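Unit 6: Learning Bimanual Cloth Handling from Demonstrations
Course handout, revised 3 May 2023

Reading before class: the Palidis lab manual, chapters on teleoperation and on data format. Bring your notes from Unit 5.

1. Purpose of this unit

Unit 5 dealt with rigid objects, for which a single pose is enough to plan a grasp. Cloth does not have a pose in that sense. A towel can lie on a table in more ways than any model can list, and most of those ways hide part of the fabric from the camera. In this unit we study imitation learning as a method for such objects, and we ask what a second arm adds.

2. The method

A human operator controls both arms remotely while the system stores camera images and joint positions. Each stored run is called an episode. A policy is then trained to predict the next short stretch of joint positions, given the current images and the current joint positions. In the Nilamar code base this stretch is called a chunk. Its length is set to 30 steps by default.

Predicting in chunks has two effects that students should be able to explain. First, it lowers the number of decisions in an episode, so that small errors have fewer chances to build up. Second, it smooths over short pauses in the operator's motion. A policy that predicts one step at a time may learn to copy a pause and then remain in it. The cost is a slower response when the cloth slips from a jaw partway through a chunk. 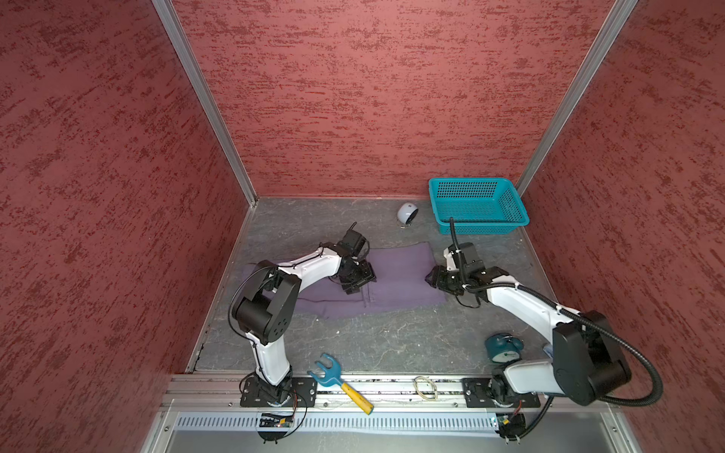 Coordination between the arms is not programmed. Both arms are treated as one system with one joint vector, and the policy produces commands for the two together. If one gripper must hold the fabric while the other pulls, this relation has to be present in the demonstrations. Separate policies for each arm were tried in the Midtbø study discussed in class. They did well on reaching and poorly on any step that required tension in the cloth.

3. The Oloreck data set

The exercises use the Oloreck set, which holds 832 episodes of flattening and folding. Of these, 138 are kept aside for testing and must not be used for training or for choosing settings. The episodes were recorded by 17 operators. Operators differ in which arm they move first and in how far from the corner they grasp. Students should expect the trained policy to show a mixture of these habits, and in some starting positions to hesitate between them.

Small objects unrelated to the task may be present in the workspace. They are not labeled. A policy that relies on their position will fail when they are moved, and Exercise 3 tests for this.

4. Measuring the result

Success is scored in two ways. The strict score requires the final outline of the cloth to match the target within a fixed margin. The staged score gives partial credit for grasp, lift, and placement. Report both. A policy with a high staged score and a low strict score usually fails at release, when the jaws open and the fabric follows one of them.

5. Exercises

Exercise 1. Train the default policy and report both scores on the test episodes using the offline procedure in the manual.

Exercise 2. Repeat with a chunk length of one step. Describe any change in behavior at pauses.

Exercise 3. Mask the background in the test images and compare the predicted motions with those from Exercise 1.

Written answers should not exceed two pages for each exercise. Plots do not count toward the limit. Submit code and answers together through the course page.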